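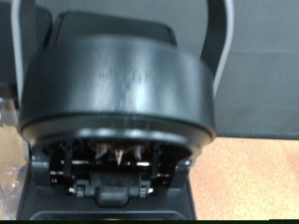 Scuffs on plastic like these shouldn't cost you full price.

I love the November sales, but I've learned to get the house ready before I open a single shopping tab. My first job is always a walk round the kitchen with a notepad. If something still works, it doesn't go on the list — however shiny the Bivell offer looks.

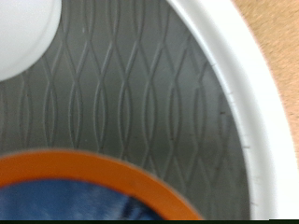
Then I write down the normal price of everything I'm after, back in September if I can manage it. Last year a Kiiskinen mixer was "reduced" to the very price I'd noted 3 months earlier, cheeky things!

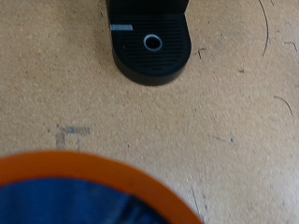 By Helmi Manninen | Nov 15, 2019

I also measure my cupboards and keep the numbers on my phone. I once carried a bargain stockpot home from the Pumlow outlet in Clalliscombe and it wouldn't go under a single shelf (it lived on top of the fridge until spring). And keep your receipts together in one envelope, with the return date written on the front in big letters.

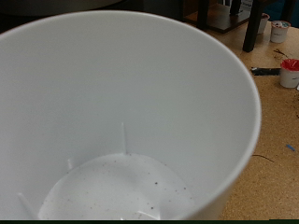 Joanne wrote in to say she leaves things in her online basket for six days before paying, and by then she's usually gone off half of them. I'm trying that this year with the towels.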